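Looking After a Play Kitchen: Surfaces, Pots and Small Utensils
Posted 29 Jan 2020 by Barbara Kalinowski
Filed under: Cleaning, Playroom

A play kitchen collects dust and skin oil at the same rate as a real one. The parts are light, so most of the work is sorting and wiping.

1. Clear the surface first. Lift off all cookware and brush loose dust toward one edge. Crumbs and pale specks show up most on dark, matte colors. Use a dry microfiber cloth before any damp one, or the dust turns to streaks.

2. Wash round containers from the inside out. Dirt settles in the groove between rim and inner wall. Run a soft toothbrush along the groove, then wipe the rim.

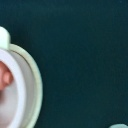 Use lukewarm water and one drop of dish soap per bowl of water. Do not soak parts with printed decals or glued seams. Knobs are wiped, never twisted, as many are pressed in and will work loose.

3. Treat cream and white parts separately. Cream hides yellowing and white does not. For marker stains, apply baking soda paste, leave it for 10 minutes and rinse. Test the underside first.

4. Wipe printed stovetops with the grain of the print, using a damp cloth. Abrasive pads lift the ink at the edges of the burners. If a scuff needs sanding on an unprinted part, use 3000 grit, wet, with no pressure.

5. Clean slotted utensils with a folded strip of cloth pulled through each slot. Dry them flat.

6. Return everything to a fixed layout. Pans go on the stovetop, with handles to the side. Plates and spatulas go on the counter. Small pots go wherever they can be reached without moving a pan.

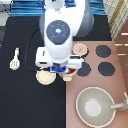
Pan on the stovetop, plate and slotted spatula on the black counter.

Check handles for cracks every three months. Replace cracked pieces; glue does not hold on flexing plastic.

Next: Storing felt food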